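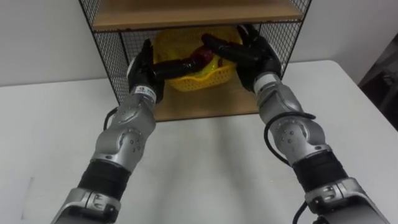

*Page last changed: 19 March 2025*

## Small shelves, and where to keep things in a small kitchen

The winter issue had a short piece on clearing out kitchen cupboards, and it brought in more letters than anything we have printed since the parking changes. Most of them asked the same thing. Once the cupboard is empty and clean, what goes back in it, and what do you do with the rest? This item is mainly for readers in the older Elness flats, where the kitchens are narrow and the wall cupboards were put up too high for most people to use in comfort.

### Start with what you use every day

Put the kettle, mugs, tea, bread and breakfast things within reach of where you stand in the morning. Everything else can go further away. Several readers wrote that they had kept their everyday plates in the top cupboard for years simply because that was where the last tenant kept them. Moving them down took one afternoon.

Heavy pans belong low. Baking tins and anything you only get out at Christmas can go at the top. If you need a step to reach something, write on the front of the box what is in it, in large letters, so that you only climb up once.

### A small shelf on the worktop

A low shelf unit standing on the worktop or the table gives you a second level without any drilling, and in a rented flat that matters. The Grustia blocks do not allow new holes in the kitchen walls unless you have it in writing from the office, and the answer can take a few weeks.

Before you buy one, measure three things: the depth of the worktop, the height to the underside of the wall cupboard, and the tallest jar or bottle you want to stand on it. Allow a hand's width above the tallest item. A shelf that is too tight gets left half empty, and things end up in front of it.

Leave space at the back if there is a socket behind. It is also worth checking that the unit doesn't rock. Worktops in the older blocks often slope slightly towards the sink, and a folded bit of card under one foot is usually enough. Felt pads work too, but they soak up spills and need changing.

Keep any shelf well clear of the hob. The instructions with most cookers give a distance, and it is normally more than people expect. Oil and spices also go off sooner if they stand next to the heat, so the shelf beside the cooker is a poor place for them even when it looks handy.

### Jars, packets and tins

Dry goods keep well in jars with tight lids. You don't need matching ones. Benítez on the corner of the square puts its empty olive jars out by the door on market days, and they are free to take. The smell of brine comes out if you fill them with warm water and a spoonful of bicarbonate and leave them overnight with the lids off. Wash the lids separately. Some of the rubber seals hold on to the smell and are no good for flour or sugar, but they are fine for dried beans.

The larger Benítez jars take 700 grams of rice. The smaller ones will hold a box of tea bags if you fold them in a bit.

Cut the date and the cooking instructions from the packet and tape them to the back of the jar. If you are topping up, empty the old contents out first and put them back on top of the new. It is a nuisance, but it is the only way the old ones get used.

Tins can go two deep and no more. With a third row you lose track of what is there and buy it again.

### Moths

We had several questions on flour moths after last August, which was bad for them across the whole town. If you find webbing in a packet, put it in an outside bin the same day. Then take everything off the shelf, wipe it down with hot soapy water and dry it well, including the corners and the holes for the shelf pegs. Bay leaves were suggested by more than one reader. We have tried them and can't say they made any difference. Jars did.

New flour can go in the freezer for 3 days before it goes on the shelf. Let it come back to room temperature before you open the bag.

### Painting an old shelf

Second-hand units can be made to look decent with a light sanding and two coats of paint. Madent, on the industrial estate, sells part-used tins at a reduced price from the side counter. The colours vary and there is usually plenty of white. Ask for one that is meant for kitchens, and let it dry fully before you load it up -- a day for the touch-dry kind, longer if the room is cold. Line the shelf with greaseproof paper for the first few weeks if jars seem to stick.

### Collection of unwanted units

The reuse store is taking small shelf units, spice racks and stools again. They should be clean and in one piece, with any loose pegs or screws in a bag taped to the side. Anything needing 2 people to lift has to be booked in first by phone.

There is a charge of £40 for collection from upper floors where there is no lift. Ground-floor collection is still free, and so is bringing things in yourself. The entrance is now on the Grustia side of the building, as the front doors are being replaced.

Next issue: descaling kettles, and a reply to the letters on condensation.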